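The Nutwood Mugs

Reiko Imai had the upstairs kitchen at Nutwood for the month of July, and the agreement was that she would leave it as she found it. She had a typed sheet that told her how she had found it. Beds stripped. Windows latched. Mugs washed and put upside down on the wire rack.

She had broken one in the first week. It was white with a green band, and it had slid off the arm of the porch chair while she was asleep. She swept up the pieces, wrapped them in newspaper and put them in the trash out by the road. Then she drove to Dretel and looked for another one like it.

The store in Dretel was called Abbasi and it sold paint, rope, seed and dishes. The man there had plates with a green band but no mugs. He said the pattern had stopped being made before he took over the store. She bought a mug with a blue inside because it was the right height, and paid with a twenty and got 19 cents back.

"They'll know," she said to Kazuhiro Hosoda on the phone that night.

"Know what?"

"That it isn't theirs."

"Do the others match?"

She went and looked. She took the phone with her and opened the cupboard. A pink one, a light blue one, one with a pattern on the outside, one that was pale green inside. She had been drinking out of them for a week and had not noticed.

"No," she said.

"Then what was the green one like?"

She had to think about it. She told him it was white, and heavier than it looked, and that the handle was too small for her fingers. He said that sounded like a bad mug. She said it probably was.

He drove up for the last weekend, 80 miles, with a cooler and a bag of peaches. They walked to the lake and back. They ate on the porch and used more mugs than two people needed, for coffee and then for wine and then for the peach juice, which he did not want to waste.

In the morning he stripped the beds and she did the kitchen. She washed everything and got the rack out from under the sink. The table was brown wood and scratched at one end, and she put the rack in the middle of it. She turned the mugs over one at a time, and when she got to the blue one she stopped and looked down into it. There was already a faint tea ring at the bottom. She scrubbed at it with her thumb.

"Leave it," Kazuhiro said from the doorway. He had the sheets over his arm. "It looks more like it lives here."

She rinsed it and stood it on the table with the few she had not gotten to. Then she went to find the pen, so she could write something on the back of the typed sheet. She wrote that one mug had been broken and replaced, and that she was sorry about the green band. She signed it and went back to finish the rest.
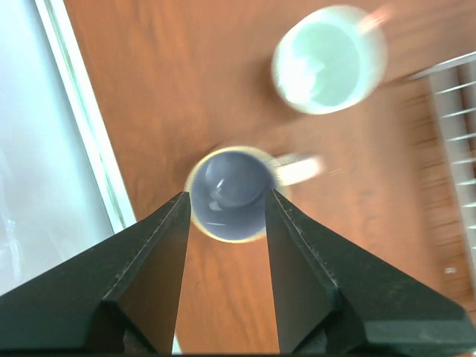
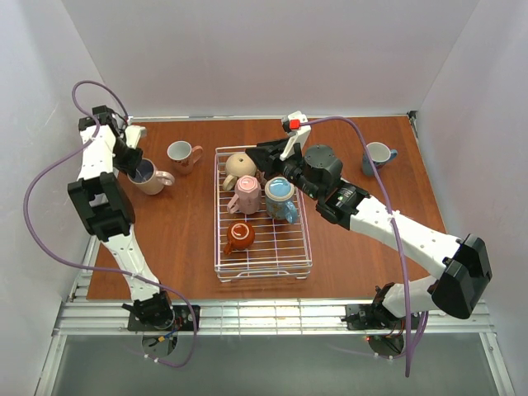
Mugs on the brown wooden table. The white wire rack is in the second picture.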